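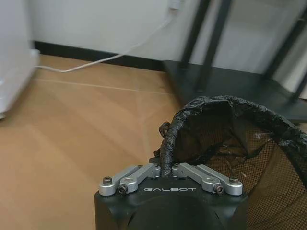 Kazue Ichikawa writes that her drain hose was pushed all the way down the standpipe for years, and that the washer filled and emptied at the same time until she pulled it back out. Her machine was siphoning. The fix costs nothing.

Home > Laundry > Drains and Hoses
Last updated: August
By the Arnard household desk

Setting the drain hose

Insert the hose 5 inches into the standpipe. Leave an air gap around it -- do not tape or seal the opening. The top of the standpipe should stand at the height given in the manual, commonly listed in millimeters. On the washer used for these notes the figure is 900.

Secure the hose to the pipe with a strap. Check that it is not kinked behind the machine.

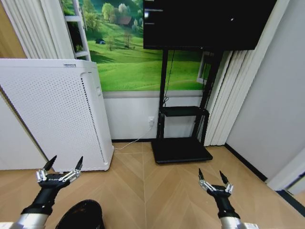

Hawi Shiferaw asks whether a longer hose can be fitted when the standpipe is on the far wall. It can, within the maker's limit. Use one continuous hose of the same inside diameter. A joined hose is more likely to leak at the coupling and catches lint there.

Cleaning the pump filter

1. Switch off the washer and unplug it. Let hot water cool.
2. Open the small door at the base and lay down a towel and a shallow pan.
3. Turn the cap slowly. Empty the pan as needed.
4. Rinse the filter and wipe the seat of the seal.
5. Close the cap hand tight.

Clean it every 2 months, more often with pets.

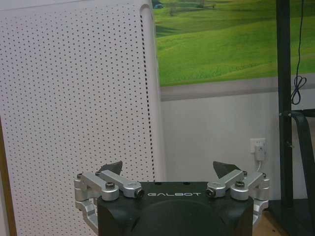

A seal that still drips after cleaning should be replaced. Grease does not help. Run a short rinse with the door at the base open and check the cap with a dry paper towel before putting the washer back in regular use.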